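## 4. Do catch-up specials bring viewers back?

Broadcasters often claim that a recap programme, shown shortly before a new series of a drama, wins back people who had drifted away. The claim is repeated so often in trade material that it is rarely tested. We looked at the schedules of two subscription channels, Norent and Simby, and found little to support it.

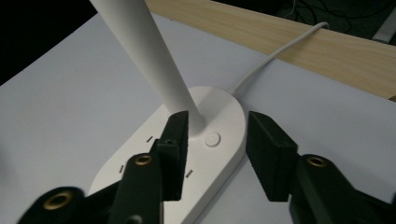 *Gobnait Nic Giolla*

Norent ran a recap special before each of its returning dramas. Simby ran none, and simply repeated the last two episodes of the previous series. If the specials worked as claimed, Norent's opening episodes should have held more of their old audience. In our panel of 20 households they did not. The panel is far too small to settle the matter, but the same must be said of the in-house surveys that Norent's publicity relies on, one of which had 16 respondents.

There is a second problem. People who watch a recap are mostly people who meant to watch the new series anyway. Geraghty makes this point in his study of the costume drama *Villca*, where nearly all those who saw the special had also seen the previous finale. Counting them as "returned" viewers is generous, to put it mildly. 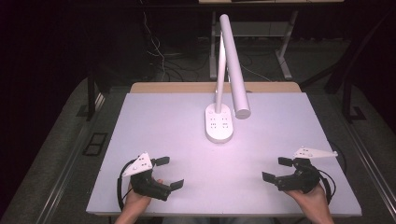
**Figure 6.** Desk lamp on a white tabletop, with two hand-held grippers at the near edge.

The case of *Jilau* is sometimes offered as an answer. Its second series opened in May with a larger audience than the first, and the special was given the credit. Eamon Geraghty has since pointed out that the drama had also moved to an earlier slot, straight after a popular quiz. We can't separate the two effects,
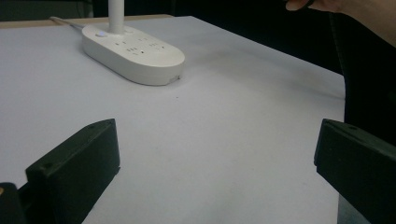
and we doubt that the channel can either. A fair test would need the special to be shown in one region and held back in another, with the slot left alone in both. Neither channel we approached was willing to try it. Until one does, we would treat the recap as a cheap way to fill an hour, and the figures quoted in its favour as advertising.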